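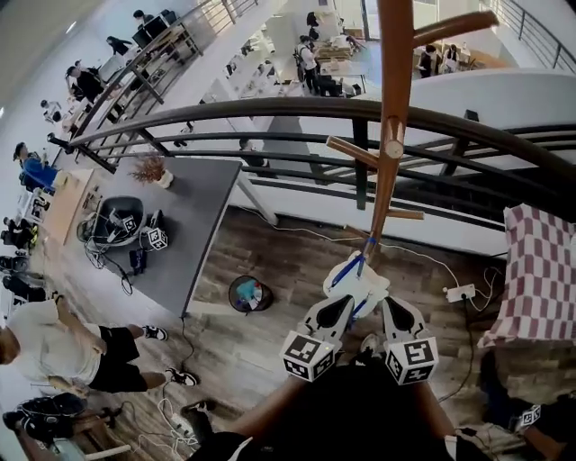
## Recovering gripper opening from the finger markers

The opening is computed from the two finger cubes alone. Install the tracker and load the intrinsics before starting.

1. Set an ID allowlist. Marker cubes left on tables or worn by someone nearby will otherwise enter the solve:

 `tracker --allow left,right --cam head.yaml`

2. Run detection on the full recording. Each cube can show more than one face, so solve one pose per cube from all visible corners – per-face poses flip at shallow angles.

3. Take the distance between cube origins and subtract the closed offset from `gripper.yaml`.

4. Fill gaps of up to 7 frames by linear interpolation. Longer gaps are marked invalid.

5. Check the log:

 `frames 917 both 749 interp 2 invalid 166`

If `invalid` is high, look at exposure first. Bright floors and windows push the white cube faces into clipping, and the corner refiner drifts.

Pallavi Dubey's branch of Pernari also writes the width per frame to CSV. Use `--csv out/` there; the main branch ignores the flag without a warning.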